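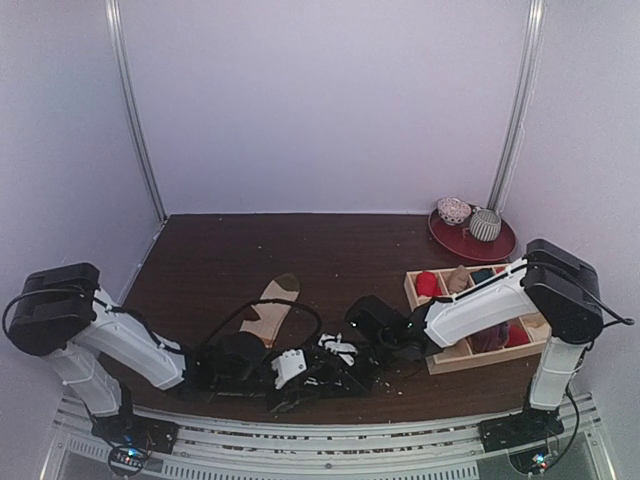
Tancombe Meadow Reseeding: Frequently Asked Questions
Updated 5 September 2023

Is the meadow really coming back?
Parts of it. The city says the reseeding is a success, but the only count so far was done in the first spring, when almost anything comes up. Ask again after a dry summer.

How much was planted?
The city's figure is 3000 plugs and 745 shrubs. We asked how many of the shrubs are still alive and were told a survey is "planned."

Who did the work?
Nemine had the contract. School groups put in the last 500 plugs along Fung Creek.

Why does the north slope look dead?
Some of it is dormant and some of it is dead. I-hsuan Lui, who walks the slope every month for our group, thinks the irrigation line was shut off too early. The parks office disagrees – it hasn't shown us the watering log.

Will there be more planting?
In November, supposedly. The same was promised last year.

What about the claim that the meadow will be "fully restored"?
We don't know what that means, and the plan doesn't define it. There is no baseline plant list in it either.

Can I walk my dog there?
On the gravel path, on a leash. The fenced plots are closed.

Where can I read the plan?
At the front desk of the Cliltness branch library. The online copy is missing the maps.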